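읽는 시간 2분

움홀름 공공화장실 개보수 1차분 마무리… 이용 시간도 늘어난다

항구 도시 움홀름이 지난해부터 진행해 온 공공화장실 개보수 사업의 1차 공사를 1월에 마쳤다. 대상은 여객선 터미널과 중앙시장, 해안 산책로에 있는 화장실 20곳이다. 낡은 배관을 교체하고 출입구 문턱을 없앴으며, 세면대 높이도 낮췄다.

시가 화장실 정비에 나선 것은 주민 설문 결과 때문이다. 설문에 응한 주민은 1,068명이었고, 가장 많이 나온 불만은 냄새와 짧은 개방 시간이었다. 관광객이 몰리는 여름철에는 시장 상인들이 가게 안쪽 화장실을 손님에게 내주는 일도 잦았다. 터미널 쪽은 저녁 배가 들어오기 전에 문이 잠겨 민원이 이어졌다.

앞으로 터미널과 시장 화장실은 오전 6시부터 밤 11시까지 문을 연다. 해안 산책로는 지금처럼 해가 지면 닫되, 여름에는 밤 10시까지 연장한다. 이용료는 받지 않는다.

시설 관리를 맡은 업체 플라코프는 청소 횟수를 하루 두 번에서 네 번으로 늘리기로 했다. 현장 책임자 레오니 디크만은 "배관을 바꾸고 나니 막힘 신고가 눈에 띄게 줄었다"며 "남은 문제는 환기인데, 시장 건물은 구조상 창을 새로 내기가 어렵다"고 말했다. 시장 화장실에는 봄까지 환풍기를 추가로 설치할 예정이다.
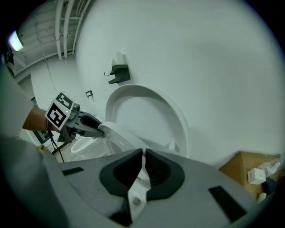 변기 교체를 두고는 의견이 갈렸다. 시는 처음에 앉는 부분과 뚜껑이 없는 금속제 변기를 검토했으나, 노인과 어린이가 쓰기에 차갑고 불편하다는 지적이 나왔다. 결국 가정에서 흔히 보는 것처럼 흰색 시트를 벽 쪽으로 젖혀 세울 수 있는 형태로 정했다. 시트를 세워 두면 테두리 밑을 닦기 쉽다는 점도 고려했다. 파손된 시트는 신고 다음 날까지 교체한다는 조항이 관리 계약에 들어갔다.

2차 공사는 팔라시오스 공원과 버스 차고지 주변에서 진행된다. 공원 화장실은 공사 기간에 폐쇄되며, 이용객은 400미터 떨어진 도서관 화장실을 쓸 수 있다. 시의회에서 예산안을 설명한 루시아 세풀베다 의원은 휠체어 이용자용 칸을 먼저 공사해 달라고 요청했고, 시는 이를 일정에 반영하겠다고 답했다. 고장이나 청소 관련 신고는 시청 시설과에서 받는다.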